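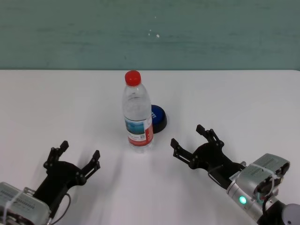
red cap, full nearly to the neck

ok so a thread on moving house in december with no water, as promised to Yolanda, who said stop texting me all this and put it somewhere public

1/ we got the keys to the Stincombe place in the second week. old owner had shut the water off at the stopcock. fine. sensible. didn't say where the stopcock was

2/ looked under the sink. looked under the stairs. looked in the cupboard with the meter in, which is the wrong meter, that's gas. rang the agent. agent said "usually under the sink"

3/ rang Tadeusz who has done up 4 houses and is therefore the family expert. first question — have you looked under the sink

4/ it was under the hall floor. under the carpet, under a bit of board, under a SECOND bit of board with a cork tile glued on top. Haris found it by walking up and down in his socks until something sounded hollow

5/ seized solid of course. plumber couldn't come for 10 days. ten!! everyone's boiler goes in december apparantly

6/ so. things you learn. a toilet flush takes far more water than you think. neighbours are kinder than you think. next door ran us a hose over the fence the first night and wouldn't take so much as a packet of biscuits for it

7/ kettle, teeth, pasta, washing up. that's the order of importance. pasta uses loads. we stopped having pasta

8/ Ismael says you can cook it in hardly any water if you keep stirring. Ismael was not the one scraping the pan

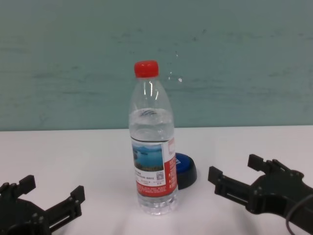
nice little landscape on the label. blue water, strip of green. wish I was there

9/ also my mum's rule, which I'd forgotten til now: fill every pan before bed. you will want tea at 6am and you won't want to put your coat on to get it

10/ paper plates. I know. I felt bad for a day and then I didn't

11/ quote from first plumber to swap the stopcock and the bit of lead pipe behind it: 2,000. had to sit down on a box marked BATHROOM MISC

12/ second one, Kasprzak, two blokes and a van, came in at a good deal less and could do it sooner. Vaughn's sister used them in March, said they were tidy. they were tidy. they hoovered!

13/ they also moved the new stopcock to where a human can reach it. it's under the sink. go on, laugh

14/ pipe turned out to have been patched before, badly, with what looked like tape and hope. one of them said that join was probably 18 years old and took a photo for his mate

15/ anyway water's back on, Dec 21, 2023, write it on the calendar. stood in the shower till it ran cold. Yolanda is coming round for a bath tomorow because hers is leaking now

16/ if you're buying: ask where the stopcock is before you sign. get them to turn it off and on in front of you. make them do it, not you

17/ someone's asked about the cork tile. yes we kept it. it's under the wobbly leg of the kitchen table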